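J'ai acheté les boîtes Kurberg en janvier, pour mettre fin au désordre des câbles d'alimentation dans notre atelier. J'écris seulement maintenant mon avis, parce que je voulais d'abord les utiliser pendant plusieurs mois. Le français n'est pas ma langue maternelle, je demande donc un peu de patience aux lecteurs.

## Ce que j'ai commandé

La boîte Kurberg est une boîte en carton brun, livrée à plat, avec un couvercle qui tient à la boîte. J'ai pris un lot de 72 pièces chez Lecomte. C'était trop pour nous, mais ma collègue Latifa Zerouali en voulait aussi pour son bureau et nous avons partagé. Le montage se fait sans colle et sans ruban adhésif. Les deux premières m'ont pris du temps, car j'avais plié les rabats dans le mauvais sens – la notice a des dessins très petits.

Je range surtout des cordons noirs pour écrans et pour chargeurs. Avant, ils étaient dans un grand bac en plastique de la marque Cuvness, et pour en sortir un il fallait en sortir cinq.
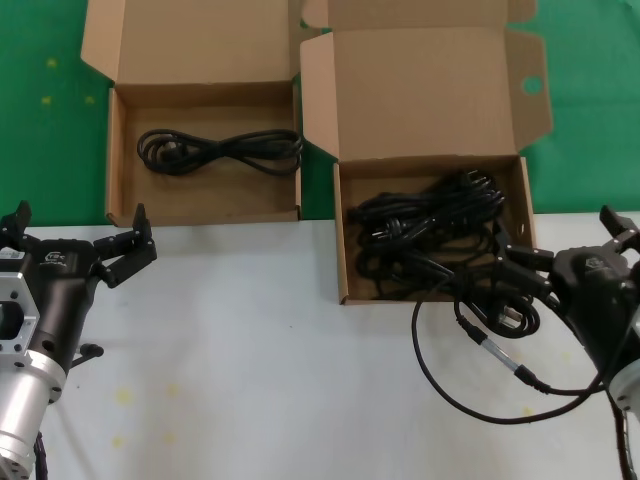 Le plus grand avantage est la forme du couvercle. Il reste debout quand on l'ouvre, et on a les deux mains libres pour travailler. Avec le bac Cuvness, je devais poser le couvercle par terre et je marchais souvent dessus. J'aime aussi que la boîte soit basse : on voit tout de suite ce qui est dedans, il n'est pas nécessaire de fouiller.

Le carton est assez rigide. J'ai empilé quatre boîtes pleines sur une étagère pendant tout l'été, et celle du bas n'a pas changé de forme. Par contre, il marque facilement aux coins. Lefteris Ververidis, qui partage l'atelier avec moi, a fait tomber une boîte et le coin est resté écrasé. Elle ferme encore, mais moins bien.

## Un câble par boîte, ou plusieurs ?

Le vendeur écrit que la boîte convient pour « plusieurs câbles ». À mon avis, cela dépend de la patience de la personne. Un cordon bien enroulé, en forme de huit, se pose à plat et le couvercle descend sans effort. Si on met les câbles en tas, ils se soulèvent comme un ressort, passent par-dessus le bord et il faut appuyer pour fermer. J'ai fait les deux, je l'avoue.

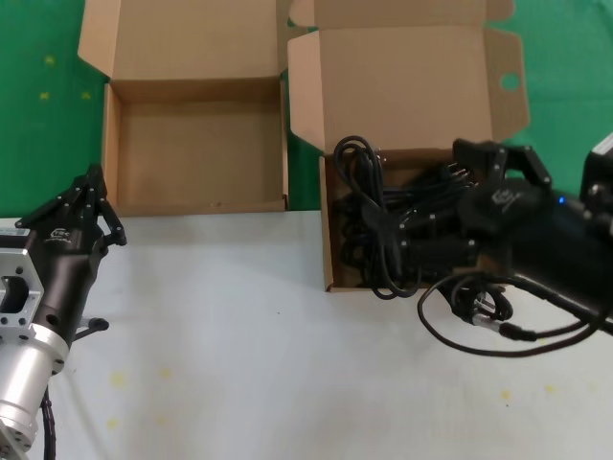
Ma méthode maintenant est de vider une boîte, de démêler sur la table, puis de remettre les câbles un par un. Je commence par les fiches, que je place dans un coin, et je fais ensuite les boucles. J'ai essayé les bandes en tissu Suveck pour tenir chaque cordon, elles sont bonnes mais chères pour cet usage. Les petits liens métalliques qu'on reçoit avec les appareils font le même travail.

Le trou rond dans le rabat latéral est pratique aussi. J'y passe une ficelle avec une étiquette, et je peux lire le nom de l'appareil sans ouvrir. La notice ne parle pas de cet usage, et je ne sais pas si le trou est prévu pour cela.

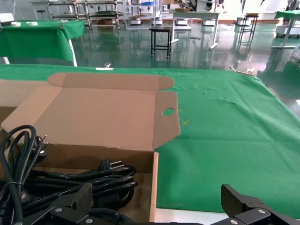
*Boîte ouverte, cordons noirs en vrac, avec le trou rond dans le rabat de droite.*

## Ce qui me plaît moins

- Les languettes s'usent. Sur les boîtes que j'ouvre tous les jours, elles tiennent moins bien qu'au début.
- Il n'y a pas de séparation à l'intérieur. Pour des petits adaptateurs, j'ai dû en découper une moi-même.
- Le lot est trop grand pour une personne seule. Un paquet de dix serait plus raisonnable.

J'ai écrit à Lecomte pour demander un lot plus petit. Nouhaila Gaber, du service client, m'a répondu poliment que ce n'est pas prévu pour le moment.

Je donne quatre étoiles sur cinq. Pour des câbles qu'on sort deux ou trois fois par mois, j'achèterais encore les mêmes. Pour un usage de tous les jours, je prendrais plutôt une boîte en plastique avec un couvercle attaché, si quelqu'un en connaît une de cette taille.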